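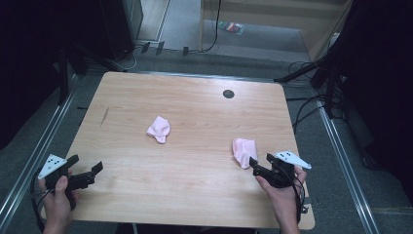 4.2 Comparison of finger designs on small textiles

The second set of trials used the same table and the same two operators as Section 4.1, but replaced the rigid parts with socks. Small knitted items are a hard case for a two-finger gripper. They have no fixed shape, the part that can be pinched changes every time the item is put down, and a grasp that takes in only one layer of fabric tends to pull the item open when it is lifted. We wanted to know how much of the failure rate reported for textiles in our earlier work came from the fingers and how much came from the way operators approached the item.

Three sets of fingers were compared. The Firaven fingers are narrow and stiff, with a flat inner face. The Lisarier fingers have the same length but a softer pad that bends under load. The Valtonen fingers are wider and taper toward the tip. All three mount on the same hand-held body, so the handle and the trigger travel did not change between conditions. Fingers were swapped between blocks and the opening width was set again with a gauge block after each swap.

Operators worked with one gripper in each hand. As Figure 3 shows, each gripper carries a white triangular plate with four black dots, and we used these plates to recover the pose of the gripper. The cable from each gripper runs down past the hand. In pilot sessions we had routed the cables over the forearm, and both operators reported that this pulled on the wrist when they reached across the table. Letting the cables hang free removed the complaint.

Figure 3. Bimanual trial with two pink socks. The right gripper has hold of part of one sock while the left gripper is open over the table.

Each trial began with two socks dropped on the table from a fixed height. The operator had to pick up each sock, lay it flat, and place one on top of the other with the toes pointing the same way. A trial was ended after a fixed time if the pair was not complete. We logged each closing of a gripper on fabric as one grasp attempt, which gave 1,752 attempts over 21 sessions. An attempt was scored as a success if the sock left the table and stayed in the fingers until the operator released it. Labels were assigned from video by Bouchra Erraji, who did not operate the grippers and was not told which fingers were in use. The finger sets can be told apart by eye at close range, so this labeling cannot be considered fully blind.

The Lisarier fingers gave the fewest dropped socks. Most of the difference came from grasps near the cuff, where the fabric is thick and the stiff Firaven fingers often closed on a fold and then lost it during the lift. On the toe the two sets performed alike. The Valtonen fingers held well once closed, but their width made it hard to take a single layer, and operators often had to let go and try again when laying a sock flat. These repeated grasps count as successes under our rule, so the success rate alone makes the Valtonen set look better than it was in use. Time to complete a pair is the more useful measure for this task.

Pose tracking was lost in 9 trials. In each of these the operator had turned one gripper far enough that its marker plate faced away from the camera, usually while reaching under a sock to turn it over. We dropped these trials from the timing results but kept their grasp labels, which do not depend on the pose estimate.

Both operators changed their approach over the sessions. Early on they tended to close on whatever part of the sock was highest. Later they used the left gripper to hold the sock down while the right one pulled the fabric out straight. Since the order of the finger sets was shuffled across sessions, we do not expect this learning to favor one set, but it does add spread to the timing data. The same recordings were used to train the Clirnine controller described in Section 5.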